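Vormachen (Robotik)

Vormachen, in der Fachliteratur meist Programmieren durch Demonstration oder Lernen aus Demonstrationen, bezeichnet Verfahren, bei denen ein Roboter eine Aufgabe anhand vorgeführter Bewegungen erlernen soll. Die Vorführung geschieht entweder durch Führen des Arms von Hand oder durch Fernsteuerung. An die Stelle des geschriebenen Ablaufprogramms tritt eine Sammlung von Aufzeichnungen. Dass damit auch der Aufwand verschwindet, wird oft behauptet und selten belegt.

Begriff und Abgrenzung

Die ältere Form ist das Teach-in. Dabei werden einzelne Punkte angefahren, gespeichert und später in gleicher Folge wiederholt. Ein so eingerichtetes Gerät hat im strengen Sinn nichts gelernt; verschiebt sich das Werkstück, greift es daneben. Beim Lernen aus Demonstrationen wird dagegen aus vielen Durchgängen ein Modell gebildet, das aus Kamerabild und Gelenkstellung die nächste Bewegung ableitet. In Werbetexten werden beide Verfahren gern vermischt.

Handführung

Bei der Handführung (kinästhetisches Vormachen) fasst der Bediener den Arm an und bewegt ihn durch die Aufgabe. Das Verfahren ist billig und rasch erklärt. Es hat zwei bekannte Schwächen: Die Hände des Bedieners geraten in das Kamerabild, und die Bewegungen fallen bei schweren Armen ruckartig aus. Für Aufgaben mit zwei Armen ist es nur bedingt brauchbar.

Fernsteuerung

Bei der Fernsteuerung sitzt der Bediener abseits und lenkt den Arm über einen baugleichen Führungsarm, einen Handregler oder eine Datenbrille. Die Aufzeichnung enthält dann im Idealfall nur, was auch der Roboter später wahrnimmt. Das Gefühl für die Greifkraft geht bei einfachen Anlagen verloren. Geübte Bediener gleichen dies mit den Augen aus, und das Modell übernimmt ihre Gewohnheiten gleich mit, die schlechten eingeschlossen.

Textilien als Prüfstein

Tücher gelten als schwieriger Gegenstand, weil sie keine feste Form haben. Ein Becher steht oder liegt; ein Tuch kann unzählige Zustände einnehmen, und viele davon verdecken gerade die Kante, an der es gefasst werden müsste. Übliche Aufgaben sind das Ausbreiten, das Falten und das Ablegen in einem Behälter.

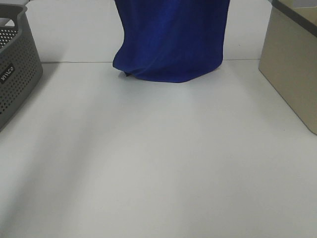 Wie viele Vorführungen braucht ein Roboter für eine Aufgabe?
Eine allgemeingültige Zahl gibt es nicht. Für einen starren Gegenstand an fester Stelle können 20 Durchgänge genügen, für ein Tuch in wechselnder Lage reichen unter Umständen auch 1000 nicht aus. Angaben ohne Beschreibung der Ausgangslagen sind wertlos.

Die Projektgruppe Trarkum in Tollton ließ dieselbe Faltaufgabe von 2 Bedienern vorführen und wertete die Aufzeichnungen getrennt aus. Die daraus gewonnenen Modelle griffen an verschiedenen Stellen zu und scheiterten auch an verschiedenen Stellen. Eine Zusammenlegung beider Bestände brachte keine Verbesserung. Der Bericht führt das auf widersprüchliche Vorbilder zurück, prüft die Erklärung aber nicht weiter.

Kameras am Handgelenk

Neben einer feststehenden Kamera wird häufig eine zweite am Handgelenk oder Greifer angebracht. Aus der Nähe werden Saum, Ecke und Fingerstellung erkennbar, die in der Übersicht leicht untergehen.

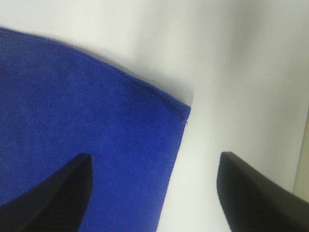 Der Preis dafür ist ein enger Ausschnitt. Liegt die gesuchte Ecke außerhalb des Blickfelds, hilft die zweite Kamera nicht, und das Modell muss sich auf die Übersicht verlassen. Auch verdecken die Finger beim Zugreifen einen Teil dessen, worauf es ankommt. Ob der Stoff einfach oder doppelt gefasst wurde, lässt sich am Bild allein oft nicht entscheiden.

Kritik

Umstritten ist vor allem die Bewertung. Der Anbieter Du Plessis warb für seine Plattform Briltivis mit einem Versuch, in dem 16 Tücher hintereinander gefaltet wurden. Licht, Tisch und Stoffsorte blieben dabei unverändert, und über abgebrochene Versuche schweigt die Mitteilung. Solche Vorführungen zeigen, dass ein Ablauf gelingen kann. Über die Zuverlässigkeit im Betrieb sagen sie wenig.

Hinzu kommt die Arbeitszeit der Bediener, die in Kostenvergleichen regelmäßig fehlt. Auch das Zurücksetzen des Arbeitsplatzes zwischen zwei Durchgängen und das Aussortieren misslungener Aufnahmen werden meist nicht gesondert ausgewiesen.

Siehe auch: Teach-in-Verfahren, Teleoperation, Nachahmungslernen, Greifer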